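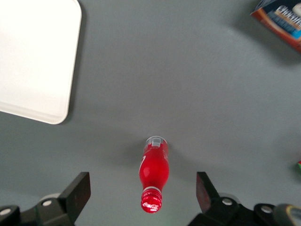 Gradow bench arm: four months on the packing table

I run the afternoon shift at a small place that makes up mixed parcels – drinks, toothbrushes, snacks, the odd birthday hamper – and since February we've had a Gradow arm bolted to bench 4. I promised a few people in the trade I'd write up what it's been like to work beside, so grab a cuppa.

We bought ours through Rizzi, who also did the install and one day of training. The day was fine. I'd have liked two, mostly so the evening crew could have had a proper go instead of learning it off me (sorry, evening crew).

What it does well

Picking single items off a flat table, all day, without getting grumpy. Our old routine was one person standing at the bench shifting things from the table to the tray, and by three o'clock your shoulder knew all about it. Morena Marchetti had that job longer than anyone and she now looks after the arm instead, which means setting up the pick list, clearing the stoppages and deciding what goes on the table next. She got a pay bump for it too, and I'd tell any manager reading this to sort that out before the crate arrives. We did it six weeks after and it caused some bad feeling we could have skipped.

Boxes are easy for it. Bottles lying on their side were my big worry, curved sides and all, and the Coke ones especially, with that waist in the middle. The two fingers come down either side and you line the bottle up in the gap. We had to drop the grip force a fair way from the factory setting and slow the approach, and after that I stopped hovering. Our best week so far was 1,941 picks on my shift. The week before we fiddled with the settings it was 1,382, so do fiddle with the settings!

What bugs me

The light. Our bench gets it mostly from one side, and anything pale and shiny throws the arm's camera off by late afternoon. White trays are the worst for it. I've asked for grey ones and I'm still asking.

The software, which is made by Surnent, looks like it was designed for somebody with a much bigger monitor than ours. Stopping a job takes one tap, good. Restarting it takes you through three screens and a login, and it logs you out after 20 minutes whether you're using it or not. I've raised this twice.

Spare finger pads are dear, and you can only get them in pairs.

It's also quieter than I'd like, oddly enough. Not the machine, the bench. Two people used to stand there and yak all shift, and now there's one person and an arm. We've moved the labelling table closer so Morena has someone to talk to, and that's helped heaps. No one lost hours over it, but we haven't hired for that spot either, and I'm not going to pretend the younger casuals haven't noticed.

Compared with the other one

We trialled the Trendosura before this. It's faster on paper and the screen is lovely, but it wanted everything lined up square, and our stuff lands on the table at whatever angle it lands. The Gradow copes with a box sitting crooked. For a shop like ours that settled it.

Would I buy it again?

Yes, with the second training day written into the quote. If you only pack one product you could probably get by with something cheaper. If your table looks different every Sunday, like ours does, have a look at it in person and bring your most awkward bottle along. Rizzi let us spend a whole morning at their demo bench and never rushed us, and they even threw in a set of pads.

Four stars from me. I'll bump it up to five when they fix the login.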